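Search this journal Enter keywords Go
Published in May
Author: R. Molholm

3.2 Preparation of units and board-level inspection

The study lot comprised 112 desktop towers retired from the Keltano office estate and received at the Nelent refurbishment hall over 5 working weeks. Units were logged on arrival by chassis type and by the state of the processor socket. Towers that had been stripped of their processors by a previous holder were kept in the lot, as they form a steady share of what the trade receives and are usually scrapped without a closer look.

Each tower was laid on its side on a slatted aluminum worktable with the side panel off and the interior facing up. This position leaves the board level and gives access to the power supply label, which is the first item read. Figure 4 shows a unit in this position, with the processor socket empty and the retention frame in place.
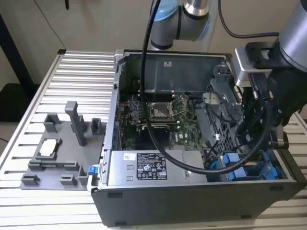

Label data were entered before any part was loosened. Where a supply carried a second sticker, its code was recorded in a separate field and was not used to assign the model. Capacitors in the voltage regulation area were then checked for domed tops and residue, following the order of work in the Ngcobo procedure: regulation area first, memory slots second, socket last.

Drive carriers with plastic latches were released by hand. Latches that did not move under hand force were left alone and the carrier was marked as fixed. A broken latch makes the carrier unsalable and tends to leave fragments under the board -- these are slow to find and were a recurring source of lost time in our earlier trial.

Across the lot, 1,019 parts were entered in the parts register. A part was entered only if it could be removed without cutting and had a readable label or a known fit. Cables were grouped by connector and entered as one part per group. Ribbon cables were entered singly, because a crease near the connector is enough to reject one.

The time limit for inspection of a single board was set at 200 seconds. Boards that exceeded the limit were set aside and finished at the end of the shift, with the additional time recorded against the unit. Sockets took the largest part of the allowance. The contact area was viewed from two sides under a raking lamp, and a board passed only if no contact stood out of line in either view.
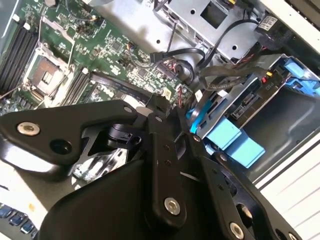 Why is the socket inspected last when it decides whether the board can be resold?

The socket is the part most easily damaged during handling, so a check made early would have to be repeated once the memory and cables had been worked on. Placing it last gives one result that holds until the protective cover is fitted.

Covers were fitted as soon as a board passed. Failed boards went to the metals stream with the retention frame still attached -- removing it added handling time and did not change the grade assigned. Board grades and part counts by chassis type are given in Section 3.3.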